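Chapter 5
Mirrors and the Rooms They Borrow

In this chapter you will
learn how to predict what a mirror will show before you hang it
compare plain, bevelled and carved frames
work out hanging heights for standing and seated users
plan a mirror wall for a small room of your own

Key words: reflection, line of sight, frame, crest, scrollwork, gilding, glare

Try this before you read any further. Go and stand in the doorway of a room you know well, one with a mirror in it, and sketch what the mirror shows you. Then take two big steps to the side and sketch it again. Your second drawing will have different things in it, maybe a window that was missing the first time, or the end of a bed, or a patch of ceiling. The mirror hasn't moved at all. I have been teaching interiors for 19 years and I still love watching a class do this for the first time, because you can hear the pencils stop!

Up to now we have talked about things that stay put. A sofa has one colour and takes up one piece of floor. A rug does the same. Mirrors are a different sort of furnishing, since what they put on your wall depends on where a person happens to be standing. When you choose a mirror you are really choosing two things, the frame (which everyone sees the same way) and the view (which changes with every step). Most people shop for the first and forget the second until the hooks are in.

The rule behind it is one you may have met in science. Light bounces off flat glass at the same angle it arrives. Stand square in front and you see yourself. Stand to the left and you see what is off to the right. You can map this on a floor plan with a ruler and a protractor, and we will do that in Section 5.2, using the plan of the Walik flat from Chapter 4. Keep your copy handy. If you have already coloured it in, that's fine, the walls are all you need.

Height matters too. A mirror hung flat against the wall looks straight out. Tip it back, even slightly, and it starts looking up, so you get more ceiling and less floor. Tip it forward and the floor comes flooding in. Old hallway mirrors were often hung leaning forward for just this purpose, so that a person could check the hem of a coat.

Then there is the frame, and here I have to admit to a favourite. Plain frames are useful and quiet, and the Plavo range we use for costing exercises is full of good ones. But give me a carved frame any day. Carving catches light along its edges and drops shadow into its hollows, so even a frame painted a single pale colour has plenty going on in it. Designers talk about the crest (the raised ornament at the top), the scrollwork (the curling parts, like waves or unrolling leaves) and the gilding, where gold is laid over all of the frame or just picked out in lines.

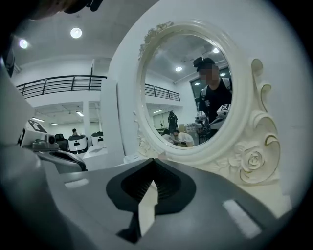 White on white is a pairing that students often reject on paper. They worry the mirror will vanish into the wall and that the money will be wasted. With a flat frame it can happen. Deep carving is another matter, and the cream-white oval against its white wall holds up beautifully: the sculpted rose low on the right gives your eye somewhere to land, and thin gold lines trace some of the edges. Look into the glass as well and count the ceiling lights. Four round ones are reflected there, along with a dark window and a black metal balcony railing. The railing is the part I would circle in red pencil, a strong dark shape brought to a pale wall by the mirror alone. Would you keep it or shift the mirror to lose it? There are good arguments both ways, and we will come back to them in the activity at the end of Section 5.3.

Ceiling lights deserve a word here. A mirror repeats every lamp it can see, which is lovely at 7 in the evening with a soft bulb and a real nuisance with a bright bare one. Before hanging anything, switch on all the lights in the room, have a friend hold the mirror in place, and sit down in every chair. Glare that you miss standing up will find you sitting down.

The case study for this chapter is the Asadi front room, redesigned by Ngan-ling Chiang on a budget of $626. She spent most of it on one second-hand oval mirror and a tin of paint, and her notes, which she has kindly let us print in full, include the two positions she tried and gave up on. Read those first. Her Mostetti sideboard turns up in both of them.

Section 5.1 Lines of sight

You will need a ruler, a protractor, a soft pencil and your copy of the Walik plan.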